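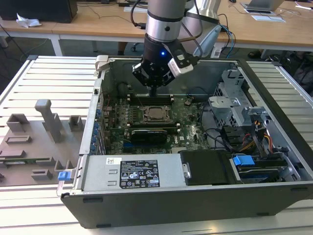

Memory exchange cell, with the arm inside the open desktop case

Progress report to Protstead, work package on disassembly and refitting of used desktop computers
Prepared by Young-sook Bae, with input from Gil-soo Ok and Heriberto Correa
Period: to the end of April

Summary for the program office

The cell is running again, after one stop which we classify as a safety matter. During a trial of the memory exchange task, the gripper pressed on the motherboard with more force than our limit allows, and the protective stop did not come at the moment we expect. No person was hurt. One motherboard was damaged and is out of use. We paused all automatic motion for two weeks and used this time to find the cause. The work plan is behind, and we explain below what we propose about it.

What happened

The task in this period was to take a memory module from the fixture plate next to the case, carry it over the wall of the case and seat it in the slot. Mal-soon Noh was the operator. The first insertions of the session were normal. In the next one the module met the slot at a small angle and one end went in before the other. The control program should see this as a contact which is too early, go up, and try again. Instead it continued to push. Mal-soon heard the board bend and used the emergency stop by hand.

The force log shows a peak of 40 newtons at the wrist. Our own limit for this task is much lower than this. The emergency stop itself worked correctly, and the arm kept its position after it, so the module could be removed by hand without a second movement.

Cause

We found two causes which acted together.

First, the zero of the force reading was wrong. The program takes the zero once at the start of a session, with the gripper open and empty. During the session the cable at the wrist changed its position and pulled on the sensor side. The pull was small, but it was upward, and so the real pressing force was reported as less than it was.

Second, the limit was checked only in the slow part of the insertion. Hyun-seo Yeo read the code again and saw that the check was switched off during the last move, from the time when we tuned this move in free air. It should have been switched on again before we used real boards. It was not on our checklist, and this is our mistake.

For completeness we also looked at the fixture plate. A worn holder could present the module at an angle. Gil-soo measured the holders against the drawing and found them inside tolerance. We do not think they had a part in the event.

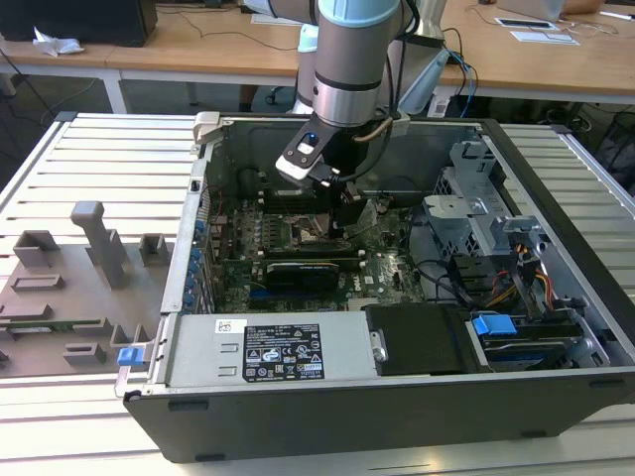
Corrective actions

Force zero. The program now takes a new zero before every insertion, above the case, and refuses to go down if the value has moved too far from the last one. This costs some cycle time.

Force limit. The check is now active in every move of the task and cannot be switched off from the task program. A second limit is set in the controller of the arm, and only Gil-soo and Heriberto have the password for it.

Cable. The cable from the wrist has a new path and a longer loop. We inspect it before each session.

Checklist. A person who did not write the change must now sign it before the arm is used with a real board. For this period it was Heriberto who signed.

Tests after the repair

We repeated the insertion 400 times, partly on a dummy slot and partly in the case. In 3 of these we offered the module at a wrong angle on purpose. Each time the arm stopped and went up below the limit. We are satisfied with the stopping behavior, but three forced errors is a small number and we will do more of them — also with the module turned in the other direction, which we have not tried yet.

Still open

The supplier of the force sensor, Zastum, has our log and has not answered yet if the drift is normal for this type. We asked again.

The area on the floor near the base has too many cables. It was not connected with the event, but Heriberto noted it in his safety walk and we agree with him. We will put the cables in a covered channel.

Effect on plan and budget

The comparison with the second computer model moves to the next period. The replacement board is paid from the material line and no additional money is requested. We ask the program office for one decision: may we use the longer cycle time in the target table, or do you want to keep the old target? We prefer the longer time. Hyun-seo can send the force logs and the changed code to your technical reviewer on request.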